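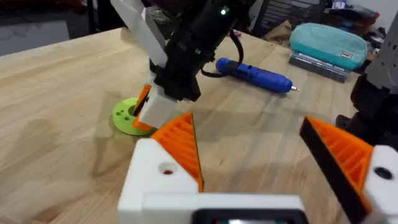
Mathias Worktable, light oak

Filance furniture > Tables > Worktables

Article 84
Availability: in stock
Delivery: in two packages, to the street door

Description

The Mathias is a table for people who make things at home or in a small workshop. We have it in our own assembly room at Tekness and we work at it every day, so what we write on this page comes from use and also from the catalog.

The top is light in color, with a grain that you can see well from a standing position. Small parts in a strong color, for example lime green or orange, are quick to find on it. With dark screws it is the same. With beige or natural wood parts it is more difficult, and for this work we recommend to put a sheet of colored paper under them.

The surface is flat to the edge, without a raised border. Many customers ask for this because they like to sweep the table with the hand at the end of the day, directly into a box. If you work with round things that roll away, please look at the edge strip under Accessories.

The wood

Each top has its own pattern. The lines of the grain are long, and between them come darker streaks and knots. They can be in one corner or in several places, and we can not choose them for you when we pack the order. The photos show one top, yours will be different in the details.

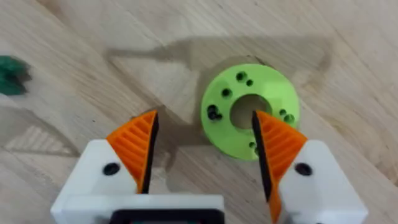
The color also changes a little with the light of the room. Near a window the boards look pale beige, under a warm lamp they become more yellow. Direct sun makes the wood darker in the first months. If you leave a mat or a machine always in the same place, the wood under it stays lighter, so it is good to move it from time to time in the beginning.

The top arrives already oiled. It is a matte finish – it does not shine, and a desk lamp gives very little reflection. For photographing small parts this is pleasant, but you will still have the shadow of your own hands if the lamp is behind you. Two lamps, one from the left and one from the right, work better than one strong lamp.

Specifications

Model: Mathias
Manufacturer: Filance
Finish: light oak, matte oil
Depth of the top: 865 mm
Thickness of the top: 30 mm
Maximum load, distributed: 100 kg
Legs: steel, gray, with adjustable feet
Assembly: necessary, two persons
Tools: hex key included, Phillips screwdriver not included

In the package

Tabletop
Four legs
Cross bar
Bag with screws and washers
Bottle of care oil, small
Assembly sheet

Care

Clean with a soft cloth, a little humid. Dry the surface after. Do not use steam or a product with ammonia.

Water should not stay on the top overnight. A fresh ring from a cup can often be removed with fine sandpaper and a drop of the care oil, always in the direction of the grain. Let it dry until the next morning before you put something on it.

For glue, paint and hot tools please use a mat. The oil protects against dust and fingers, it does not protect against a soldering iron.

Accessories

Edge strip for Mathias, beech, for one long side
Cable tray, mounts under the top
Clamp lamp, opens wide enough for this top
Care oil, large bottle
Kidside low legs, for children's height

The Kidside legs fit in the same holes as the standard legs. You can begin with them and change later, the top stays the same. With the Kidside legs the cable tray can not be mounted, there is not enough space for the knees.

Questions from customers

Can I clamp something on the edge?
Yes, on all sides, except where the legs are fixed. Put a piece of cardboard between the clamp and the wood.

Can I put two tables together?
Yes. Set the height with the adjustable feet and there will be only a fine line between them. Connecting plates are not available at the moment.

Is the underside finished also?
It is oiled one time, the upper side two times.

Returns

You can return the table in 30 days if it was not assembled. Please keep the corner protections from the packaging, the carrier does not accept the top without them.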